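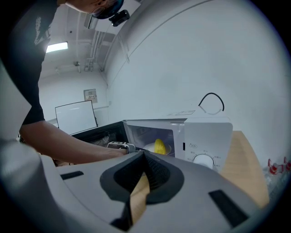 Recording the microwave task with the hand-held grippers.

Skalgate hand-held grippers: four months of teaching a robot without the robot

I have wanted to write this review since July, and I kept putting it off, partly out of laziness and partly from a feeling that I hadn't given the things a fair go yet. Well, I have now. We've put 700 demonstrations through ours, my wrists know every gram of them, and I think I can say something useful to anyone running a small lab who is wondering whether to go down this road.

Most of you will know the idea already. You do the job yourself with a gripper in your hand, the sensors log where it went and what it saw, and a policy is trained on the lot and then run on an arm that was never in the room. Before this we did everything by teleoperation, and I was rather attached to it (I'd built half the rig myself, so I would be). Teleoperation is lovely for careful work on a fixed bench. It is miserable for anything with a door.

Doors are what sold me. Our test set has 13 household tasks and the microwave is the one I always show visitors. The door swings towards you in an arc, you've got to keep out of its way, and then there's a plate inside with something on it and not a great deal of clearance either side. On the old rig Uyên Mạch, who is much the best operator we have, needed a good long run-up to get a clean recording, and she would come away from it cross. With a gripper in her hand she simply opened the door as you would at home. I remember her looking at me as if to ask why we hadn't been doing this all along!

Now, the kit itself. The body is light grey, smooth and bulkier than I'd expected from the brochure, and I do think they could have slimmed it down. I've got small hands and I find it tiring after a morning. Maritza Restrepo has no complaints at all and will go until lunch without putting hers down, so do try one before you order if you possibly can. The little sensor unit on top is well placed, although I was forever catching it on the undersides of shelves in the first week. We also wear a small camera on a head strap, and I'd urge you not to skip that part. The view from the gripper is very close and gets blocked at just the wrong moment, usually by the very thing you're reaching for, and the head view fills in a good deal of what's missing.

The wide view from the gripper camera takes some getting used to. Walls bend and the gripper takes up a big share of the picture. I fretted over this, but the policy doesn't seem to mind in the least, and it does mean the object and the door are usually both in sight, which matters more than looking pretty.

So, did it work? Mostly, and better than I'd guessed. We trained the same policy twice, once on our old teleoperated recordings and once on the hand-held ones, with the same number of demonstrations each, and ran both on the arm in the usual kitchen corner and then in Gisness, where we'd never recorded anything. In the usual corner there was very little in it. If anything the teleoperated version was a touch neater at setting things down. In Gisness it fell to pieces, poor thing, and kept going for the door as if the microwave were still at our own height, while the hand-held one carried on quite cheerfully and only really struggled with the catch. I put that down to variety. When recording is this easy you don't mind shifting the table, or swapping what's on the plate, or standing somewhere silly, and all of that ends up in the data.

I wouldn't want to oversell it. This is one policy and one arm, and two kitchens is hardly the world. Some tasks did worse. Anything that needed a firm push was a disappointment, and I think the reason is that a person leans in with the whole shoulder without noticing and none of that gets written down. People also move faster than our arm can, so we had to slow the recordings before training, and it took us an embarrassingly long time to spot that this was needed. The manual mentions it once, near the back.

The software is called Osagie and it is fine. It lines up the streams, flags recordings where tracking has wandered off and lets you bin them, and it has crashed on me mostly when I've asked for too much at once. Tracking is poor against plain white walls, of which we have plenty, and I got a clear improvement by leaving a bit of clutter about. Support came through Bundport, our supplier, and they were kind and slow.

Would I buy them again? Yes, and I'd get a spare of the head strap while I was at it. If your work is all at one bench and wants a fine touch, stay with what you've got. For doors, drawers, plates and general kitchen muddle, I haven't used anything I liked better. I'm giving it 4 out of 5, with the missing mark for the bulk of the thing and that one line at the back of the manual.

I'll write up the drawer results separately once Maritza has finished re-running them.

12 comments | 31 shares

We use cookies to remember your settings and count visits. Accept | Manage choices

Contact | Copyright, all rights reserved | Back to top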